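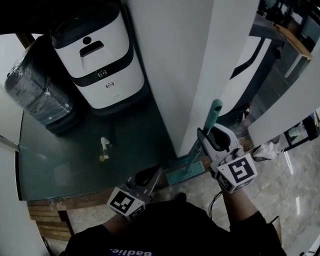
Mopping at the base of a pillar with a pair of hand-held grippers at the Rilteck workspace in Bostdale.

Rilteck wants to teach robots to clean floors by having people do it first. The Bostdale company said in October that it is collecting 2840 recordings of household and janitorial chores, each one performed by a person working through a pair of hand-held grippers, and that it expects a robot arm to learn from the results. The mop comes up often on the task list.

The company calls the project Suwannarat. Its pitch is simple enough. A person picks up two grippers shaped like the ones a robot would use, does the job the way anyone would, and the position of each gripper is tracked through the patterned cubes mounted on top. No robot has to be in the loop while the recording is made, so the work goes faster and costs less than steering an arm by remote control.

Whether a robot can then mop a floor is a separate matter, and Rilteck was less forthcoming about that. Asked for a success rate, the company offered one figure: its arm finished a short wiping task in 64 of the last 100 attempts. Mopping results were not provided. A demonstration planned for the same afternoon was moved to a later date that has yet to be set.

"We are confident in the data," said Mirjam Ruchti, who runs the project. "The policy will catch up to the data." She would not say when.

Some of the people who do the recording are more guarded. Wanpen Petchrat, who has worked on the project since it began, said the grippers change the way she handles a tool. Her wrists turn less, and she has to think about where the jaws close on the handle. "At home I would do that corner in two seconds," she said. "With these I have to plan it."

That raises a fair question about what the robot is being shown. If a skilled person slows down and simplifies her movements to suit the gripper, the machine learns the simplified version. Ruchti said that was the point, as an arm with two jaws cannot copy a human hand anyway. She may be right. But it also means that the tidy motions in the recordings tell a buyer very little about how the robot would cope with a wet floor, a bucket in the way or a mop that slips.

Recorders are asked to repeat a task if they drop the tool or if the cubes are hidden from view for too long. Those takes are thrown out. Surachet Intarasuk, who checks the recordings, said he would like to keep more of them. A robot that has only ever seen clean runs has no idea what to do after a mistake, he argued, and mistakes are what it will mostly make at first. The company said it was reviewing the rule.

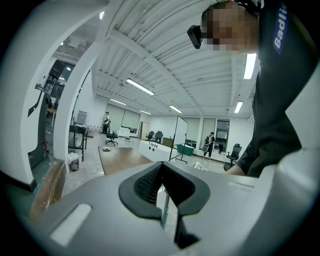

Does the person doing the recording need to know how to program a robot?
Training covers how to hold the grippers, how to keep the cubes in view and how to start and stop a take. No programming is involved.

Rilteck is not the only outfit trying this. Pridska, a smaller firm that mostly uses remote control, says it has 1000 recordings and prefers its slower method, in which the operator moves the real arm and feels its limits. Kittipong Yimyam, an engineer there, said hand-held recordings tend to include reaches that an actual arm cannot make. "You find out when you play it back," he said. "The arm stops halfway and you have a very nice video of somebody cleaning." He conceded that his own team's recordings take far longer to make, and Pridska has not published a mopping result either.

Both companies talk about volume as if it settles the matter. It does not. A large pile of recordings made in one building, with the same pillars and the same mop, may teach a robot to clean that building and little else. Rilteck said it plans to send its grippers to other sites – it named none – and has not said how many recordings will come from outside Bostdale.

For now the company is hiring more recorders. Wiroj Petchrat, who handles the scheduling, said morning sessions are full and a second shift will start at 2 p.m. once more grippers are ready. The wiping test is due to be run again before the end of the year, and Ruchti said the full results would be released this time, including the failures.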